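Roden Film Club: checklist before a public screening, with comments

Hall: Pluma Room, ground floor
Film: the new version of "Hamada" (remake, rated for family viewing)
Date of check: 7th November
Seats allowed by the licence: 66

Please fill the form before the doors open. Where I have written a comment, it is from my own check and I ask the next person to read it also.

1. Emergency exits
Both exit doors open from inside without key: OK
Green exit lamps are lit when the hall is dark: OK
Comment: the lamp on the left side is weaker than the other. It can be read from the last row, so I passed it, but I would like a new tube in it before February.

2. Seating and aisles
Rows fixed together: OK
Middle aisle free in its full width: NOT OK at first check, OK at second
Comment: two extra chairs had been put at the end of row 5. I took them away. For the old version of the film we had 40 people and it was no problem, but for a remake many families come with bags and pushchairs, and the aisle must stay open during the whole film.

3. Projector and cables
Projector stand does not move when pushed by hand: OK
Fan openings not covered: OK
Cables taped to the floor: OK, with remark
Comment: the tape near the sound desk is the cheap kind and it lifts at the corners. I pressed it down again. Please use the wide Pitero tape from the cupboard, it holds much better on this floor.

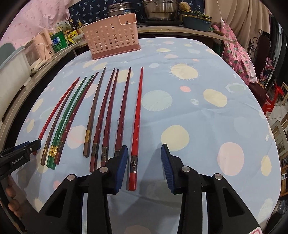
Sound level tested from the front row: OK
Comment: the storm at the beginning of the remake is very loud, much louder than anything in the original. I have lowered the main volume by 3 steps and marked the position with a pencil. The speech is still clear in the back. Please do not turn it up because the trailers seem quiet.

4. Light during the show
Step lights working: OK
House lights can be raised from the booth: OK
House lights can be raised from the door: NOT OK
Comment: the switch by the door must be pressed two times before it reacts. I reported it. Until it is repaired, one person must remain in the booth until the end of the titles.

5. Flashing scenes
Notice placed at the entrance: OK
Comment: the fire sequence in the second half has quick flashes. The original did not have this, so persons who know the old film will not expect it. The notice is printed in large letters and hangs at eye height.

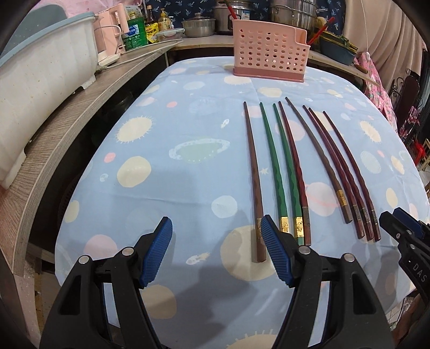
6. Fire equipment
Extinguishers in place and inside their date: OK
Fire blanket in the kitchen corner: OK
Comment: the extinguisher behind the curtain is difficult to find. I have asked for a sign on the wall over it.

7. After the film
Hall walked through, row by row: to be done
Projector cooled before it is covered: to be done
Windows and both exits locked: to be done

Result: the hall may be used for this screening. The door switch stays open as a fault and must be checked again before the next one.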